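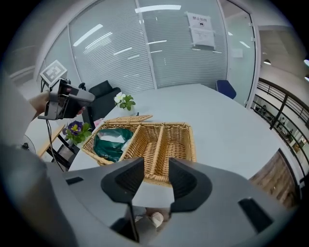 Photo: Baltovden Household Methods Group

Tips for Recording Table Tasks with Hand-Held Grippers

Clear the table of everything that does not belong to the task. Potted plants may stay if they remain in place for the whole session.

Open the lid of a woven basket fully before recording begins. Lids that fall halfway through spoil the example.

Keep the marker board on top of the gripper uncovered, and hold sleeves and cables away from it.

Move at the pace of ordinary housework. Pause briefly before closing the fingertips on soft items such as bags.

Record 19 examples, then change the basket's position. A full set for the Dustidholm project is 200.

Wipe the fingertip pads after each set.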